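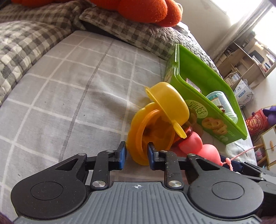

A screened porch, eventually

17 Jun 2020

We have lived in the house in Brillidton for six years and for most of that time the back of it has been a problem. It faces west. There is a kitchen door that opens onto three concrete steps, and the steps go down to a patch of ground where nothing much grows. In the afternoon the sun comes straight through the kitchen door and you can't stand at the sink without squinting. The first owners put up an aluminum awning at some point. It was gone when we bought the place, but the bolt holes are still in the brick.

I wrote a little in February about wanting a porch there. I had a couple of comments asking what happened, so this is the long version.

The first thing I did was draw it myself, on graph paper, at the kitchen table. I drew a deck the full width of the house with a shed roof coming off the wall just under the bedroom windows. It looked fine on paper. Then I went outside with a tape measure and found that the sills of the bedroom windows are much lower than I had them. With any kind of slope on the roof, the outer edge would have come down to a height where I would have to duck. I am not especially tall.

I left it alone for a few weeks after that. Then my sister gave me the number of Seidu Kyei, who had done the addition on her place out in Korletey. He is an architect who works alone out of a room over a print shop, and he does mostly small jobs. I told him on the phone that ours might be too small even for him. He came out anyway and spent a long time looking at the downspouts.

His main suggestion was to stop thinking about the full width. He wanted to put the porch at the north corner, past the bedroom windows, where the wall is blank from the ground to the eaves. That gave him the height for a proper roof. The kitchen door would open onto a short run of open deck, and you'd walk along that to get to the porch. I didn't like it at first. I had pictured stepping straight out of the kitchen with a cup of coffee into the shade. He said to go out with four stakes and some string and live with it for a while.

So I did. I put the stakes in and ran the string and set a lawn chair in the middle. In the late afternoon the neighbor's maple throws its shade right across that corner. I had never sat there before, so I had never noticed. I moved one stake out by a couple of feet and told him to go ahead.

The porch came out at 309 square feet on the drawings, counting the open deck. This mattered because in our town anything over 300 needs a full permit with a site plan, and anything under can go through on the short form. Seidu asked if I wanted to lose the nine feet. It would have come off the deck, which was already narrow, and I said no. In hindsight the full permit cost us five weeks and I still think it was the right call. The clerk was pleasant about it. She sent the site plan back once because the distance to the side lot line was written in feet on one sheet and in feet and inches on another.

Materials took more arguing than the layout did. I wanted cedar for everything. Seidu's view was that cedar was good for the parts you touch and a waste of money on the parts you don't. We ended up with treated posts and framing, cedar for the rail and the screen frames, and fir boards for the ceiling. The roof is standing seam metal in a dull gray. I was worried about the noise in the rain. There is a layer of board insulation under it and so far it is no louder than the shingles on the rest of the house.

The floor is the thing I would do differently. I picked tongue and groove boards, painted, the way old porches around here have. It looks right. But on a screened porch the rain blows in, and the boards need a real slope to drain, and the slope is enough that a marble would roll to the outer wall. The table has a folded shim under two legs. Regular deck boards with gaps and a screen stapled underneath would have let us keep it level. Seidu did mention this. I have the email.

For the screens we went with a system from a company called Tustus -- you set a track on the posts, and the screen presses in with a rubber cord. The track was 377 dollars for the whole porch and the screen itself was another 80. I put those in myself over one weekend. The first panel took me most of a morning and came out with a wave in it like a flag. By the fourth panel I had worked out that you do the top, then the bottom, then the sides, and you don't pull. I went back and redid the first one. The wave is mostly gone.

We had one real setback. When the crew dug the footing at the far corner they hit an old clay drain pipe that wasn't on anything. It turned out to be dead, since the house was switched over to the town sewer long ago, but they had to stop until a plumber came and ran a camera down it. Then the inspector wanted the hole wider. It rained into the hole for three days. I went out each morning and looked at it, which did not help.

The lighting is one ceiling fixture and two small wall lamps from the Zeltby line, the plain ones with the round shade. I put the switch inside the kitchen door and also one out on the porch wall. Two switches for a space that size felt fussy when I was signing off on the electrical, but I use the outside one every night.

Some things are still not finished. The cedar rail has no oil on it yet, and the screen door closes too hard. The old concrete steps are still under the deck, because breaking them up was going to cost more than leaving them, and I suppose they will be there for good. The ground between the deck and the fence is bare dirt with tire marks in it. I want gravel and a few ferns. My wife wants grass, so we are going to look at what the maple roots allow.

If anyone has used penetrating oil on cedar that gets hard afternoon sun, I would like to know which kind and how often you have had to redo it. The cans all say something different. I also have most of a roll of screen left over -- if you are in Brillidton and need to patch a window, send me a note and you can come get it.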